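Notebook, Monday, bench 3

Third attempt at the sourdough crackers. Batch two went soft overnight in the Plekholm tin, which Jacinto sold to me as airtight and which I now believe is a tin in the shape of an airtight tin.

Changes this time: oven down to 110 C for the second bake, rye cut by half, dough rolled on the thin setting of the Maldonado sheeter. Femke says the thin setting is for noodles. The sheeter has not complained.

Starter was sluggish at 7 am, livelier by ten. Fed it the Clultham flour, the one Faustino keeps ordering in sacks sized for a bakery with ambitions. Salt at 12 g, same as batch two, so that if they taste wrong again I can't blame the salt.

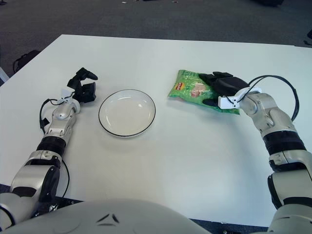 First tray came out at 2:40. Good color, blisters in the right places, snapped cleanly when bent. Second tray went in on the lower shelf and curled up at the corners like old wallpaper. Same dough, same time. I suspect the lower element and will put a thermometer down there before I say so out loud, having already accused the oven once this month and been wrong.

Weighed everything before and after the second bake. 1162 g in. Forgot to write down the weight out, so the moisture loss for batch three is "some." Babar suggests taping the pencil to the scale.

Tasting, 4 pm. Themis: "fine," which from Themis is a parade. Femke wanted more caraway. Faustino ate nearly 2000 calories' worth by my estimate and declined to comment on texture. Jacinto asked if there was cheese.
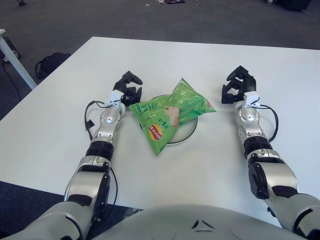 Lay's, green bag, on the white table.

For batch four:
- thermometer on lower shelf, whole bake
- dock the dough closer together, the big bubbles are burning
- caraway in half the dough, plain in the other half
- glass jar with the rubber seal; tin goes back to Jacinto with a note
- weight OUT

Left six crackers uncovered on the windowsill and six in the jar. Will snap one of each tomorrow morning, assuming Faustino doesn't get in first.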